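Subject: Re: [smallcollections] glass case, cleaning and the standoff question

Hi all,

Sorry for the slow reply, July got away from me. I've quoted the part I'm answering and trimmed the rest.

> We've been given a glass display case by a shop that was closing and
> I'm supposed to have it presentable before the summer visitors start.
> Two questions. What are people using on the panes that doesn't leave
> a haze? And has anybody dealt with reflections? Ours is going opposite
> a window and at the moment you see more of the parking lot than
> you do of the teapots. I don't have the money for the non-reflective
> stuff, I did ask, and then I had to go sit down.
>
> Also it came with a bag of fittings and no instructions. If anyone
> has had a Procházka case apart please speak up!

Yes, me! We have a Procházka at the Denness rooms, bought secondhand in 2000 and moved twice since then, so I've had the thing in pieces more often than I'd like. Ours is the one with the mitered shelf clips. If your bag has little bent metal pieces with a felt pad on one side, you've got the same model, and the felt goes UP, under the shelf. I had them upside down for an entire winter and wondered why the shelf clicked every time a truck went by.

On the haze: I went through all the sprays and I'm back to plain distilled water with a tiny bit of rubbing alcohol, on a flat-weave cloth that has never met fabric softener. That last part matters more than what's in the bottle. Wipe one side of the pane up and down and the other side across, and then when you see a streak you know which side it's on (this has saved me so much walking back and forth). Do the inside first, with the shelf empty. I know it's tempting to just lift things and wipe under them. I chipped the foot of a Brotitska salt dish that way, catalog number 1159, and I will remember that number until I die.

Edges are a separate job. Dust collects along the cut edge of the glass where two panes meet and it shows up as a dirty line even when the panes themselves are perfect. I use a dry, soft paintbrush for those, the cheap kind, with tape wrapped around the metal part so it can't scratch anything.

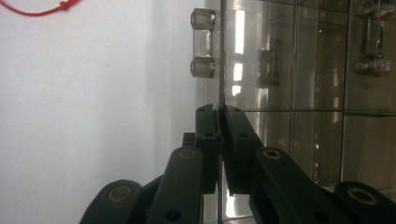
Now, reflections. You won't get rid of them without spending the money, but you can push them around. Before you fill the case, stand where a visitor would stand, and then have someone swing the case a few degrees at a time while you watch the window slide across the glass. With ours, a very small turn put the brightest part over to one side where there's nothing much to look at. It isn't square to the wall anymore and it bugs me every morning, but the visitors have never said a word. A pale blind on the window helps too, though it softens the reflection more than it removes it. And look at it at different times of day! Ours is fine at 10 in the morning and terrible by 4.

What you put behind the objects makes a big difference as well. Dark objects on a dark back lose to the window every time. Clear glass is the hardest of all – you get the piece, and the reflection of the piece, and after a while you aren't sure which one you dusted. I keep clear things toward the front and give them lots of space, with the colored pieces farther back.

For the fittings, lay them all out on a towel and sort them before you touch the case. A full set for ours is 22 pieces, counting the lock. If you come up short on clips, Clandside used to sell a pack of 5 that fits if you file the corners a little. I haven't ordered from them in a while so check before you get your hopes up.

One question back to the list while I'm here. Does anybody have a decent way to keep the back panes from creeping? Ours shift a hair to the left over a season and I end up nudging them back with the heel of my hand, and that can't be right. I've thought about a thin strip of something in the channel but I don't want anything that gives off fumes in a closed case.

I have a photocopy of the Procházka parts sheet – not a good one, but readable. Send me your address off list and I'll mail it.

Good luck with the teapots!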